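4.2 What the wrist camera gets wrong

I'll be frank, I expected this section to be short. We had trained the Kirnemen policy on 545 demonstrations, the success rate on the Drarnau pick-and-place set looked healthy, and I thought I'd write a paragraph on failure cases and go home. Then Octavio Espinoza asked what the policy does when there is nothing to pick up, and I had no answer for him. So we ran it.

The set-up is the same as in Section 3, with one change. We took every object off the work surface and left the policy running for 20 seconds per trial. A policy that knows what it's doing should hover, or drift back towards its start pose, and above all keep its fingers open. Ours closed on thin air far more often than I'd have liked! We logged each closing command along with the wrist image that came just before it, and went through the lot by hand (tedious, but I do recommend it).

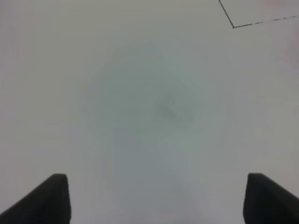 Figure 4. Wrist view over the bare surface, gripper open.

My first guess was that the policy had simply learned a rhythm: go down, wait a bit, close. The demonstrations were all done by the same two people and they do have a rhythm, so it wasn't a silly idea. But if timing were the whole story, the false grasps should come at much the same moment in every trial, and they don't. They bunch up where the view looks like Figure 4, with a soft grey shadow in the middle and a darker smudge inside it. I still can't tell you whether that smudge is a mark on the surface or just a thicker bit of shadow, and I've stared at it a lot. The policy doesn't seem able to tell either. When we blanked out the middle of the image and replayed the logged views, most of the closing commands went away. Blanking a patch of the same size near the top edge made hardly any difference.

That gave us something cheap to try. For the Cloneck variant we mixed 1000 empty-surface views into training, all labelled 'stay open', with the lamp moved between batches so that the shadow changed shape. We altered nothing else — same network, same learning rate, same demonstrations. I half expected it to become too timid and start ignoring real parts, particularly the small dark ones from the Sheehan kit, which are pretty much smudges themselves at this distance. It did get slower on those. It tends to dip, lift a little and dip again before it commits, and I'd call that a fair price, though Octavio wouldn't and we've agreed to disagree.

We haven't tested any of this on patterned surfaces, or with a second lamp. The replay test also only looks at one view at a time, whereas the policy itself sees a stack of 4, so the numbers in the next section come from live runs only.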